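4. What we learned on the retrofit terrace

4.1 Getting the households on board

I should say at the start of this section that I'm an architect by training and only a researcher by accident, so some of what follows is going to sound more like site gossip than findings. Lama Khoury, who ran the interviews with me, thinks that's fine, and she has read more of these papers than I have.

The terrace at Utik was built for mill workers, with solid brick walls, tiny back yards and front doors that open straight on to the pavement. The Prosen housing trust wanted the homes warmer without moving anybody out for more than a few nights. That last bit shaped everything. You can make an old house very snug indeed if it's empty (rip out the floors, line every wall, go home happy), but try doing it around a family with a piano and two budgies and you soon find yourself drawing things differently.

We held the first meeting in January in the chapel hall, with the heating on full, which rather undermined my speech about draughts. I'd brought sections and a cardboard model. What people wanted to know was whether they'd lose their picture rails. I hadn't given the picture rails a single thought! I went back to the office and drew them all in again.

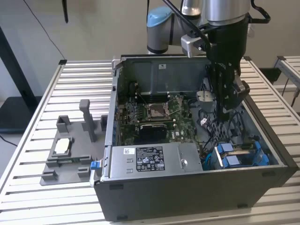
The picture rail question came up in nearly every interview afterwards, and I now think it was standing in for a bigger one about whether the rooms would still feel like theirs. Inside insulation makes a room smaller. On paper the loss is tiny, but it lands in awkward places: the alcove where the bookcase lives, the gap beside the chimney breast, the window sill that suddenly has to be deeper. One woman had measured her settee before we got there and had the number ready on the back of an envelope.

4.2 Drawing the houses as they are

None of the houses matched the record drawings. The trust had a plan for a "typical" house, dated long before any of us, and I never did find the house it was typical of. Waqas Warraich did the measured survey and gave each property its own sheet, and I can't say strongly enough how much trouble that saved. Party walls leaned. Floor levels stepped up between the front room and the kitchen for no reason we could discover. In one back bedroom the joists ran the wrong way entirely.

We had planned to use one standard detail for the wall and floor junction throughout, and we ended up with 3. The first suits the suspended timber floors at the front, the second is for the solid kitchen floors, and the last is a sort of family of fudges for the places where an old range had been taken out and filled in with whatever was to hand. I'm quite fond of that one, though it's the ugliest drawing I've ever signed.
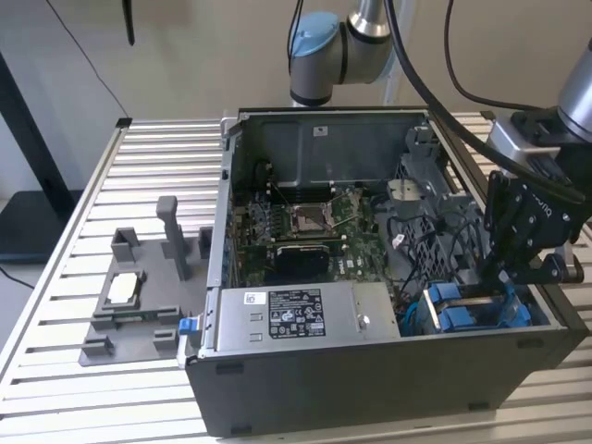
Vendula Hudec, our builder's site lead, kept a pencil copy of each detail pinned up in the yard and changed it as she went. At the end of the job we compared her versions with mine. Hers were better in most of the places where they differed, particularly at the stair foot, where I'd drawn a neat return of insulation that no human hand could have fitted. If I were doing this again I'd have her in the room from the first sketch, and I'd pay for her time properly.

4.3 Breathable or not

There was a long argument in the team about materials, and I don't think we settled it. Joonas Salminen favoured wood fibre board with a lime finish all the way through, on the grounds that old brick needs to dry both ways. I agreed with him on the front walls. At the back, where the rain hardly reaches and the rooms are smallest, I wanted something thinner. We went with Joonas in the end, mostly for the sake of having one trade and one set of habits on site, and the plasterers grumbled for a while and then got rather proud of it.

The lime needed longer between coats than our programme allowed. We'd promised people they would be out for three nights, and for the first couple of houses it was closer to a week. Nobody shouted. They did mention it in the interviews, though, and they were right to. 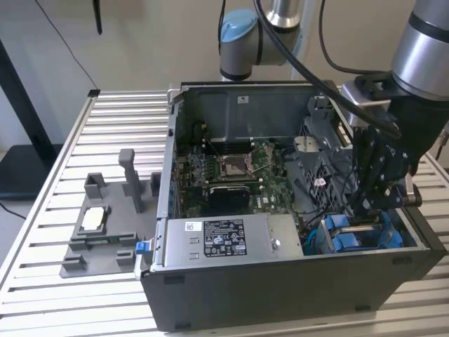
Figure 2. Open tower case on its side on the slatted worktable, with the gripper reaching into the right of the case and the CPU socket empty.

4.4 Living with it afterwards

We went back once the heating season was properly under way, and this was the part I'd been nervous about. Most people told us the front room was the big change. Several had started using it in the evenings again after years of living in the kitchen, and one couple had moved their dining table in there, a thing I'd never have guessed from any drawing.

The grumbles were mostly about windows. We had repaired the sashes and added a slim second pane inside, and the inner pane is a nuisance to clean (mine at home is just the same, so I had no defence to offer). Two households had taken theirs off and put them under the bed. We also had complaints about the bathroom fans, which run quietly all day. People don't like a fan they can't switch off. Lama's view is that we explained it badly, and mine is that the switch should have gone somewhere sensible, so let's say it was a bit of both.

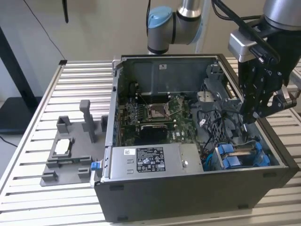

The other thing that came up, over and over, was hanging pictures. Wood fibre doesn't hold a nail the way brick and old plaster do, and we'd left each house a sheet about special fixings that had gone straight in the kitchen drawer. But the picture rails took the weight perfectly well! So the item I'd forgotten to draw turned out to be one of the more useful bits of the whole scheme, and I've put a rail in every job since.

4.5 Things I'd change

Survey earlier, and survey every house. Allow the lime its time and tell people a week from the outset. Build one full-size corner somewhere dry before touching anybody's home, so the arguments about the stair foot can be had over a mock-up. I'd also like to see the trust keep Waqas's sheets up to date, house by house, as kitchens and bathrooms get replaced. Yara Rawashdeh at the trust has them now and is working out where they should live. The back yards were outside our scope and I'll leave them to the next section, where the drainage comes in.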